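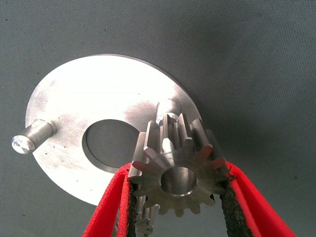 Looking after the gear cell: your questions

Do I need to clean the finger pads every day?
Please do! A soft dry brush before the first run is plenty. The black pads take a beating from the gear teeth, so have a good look at the tips while you're down there - if you find threads coming up, tell Birgit Lenz and she'll set a pair aside for you.

When do the pads get changed?
Every 2000 picks, or sooner if a gear turns in the grip. Always change both sides together.

The gear won't go down over the pin. What now?
Stop the arm and check that the plate is sitting flat on the cloth. Wipe both pins, then run the touch-off again from the start. If it still sticks, ring Maricruz Ocampo on extension 952, any day but Thursday.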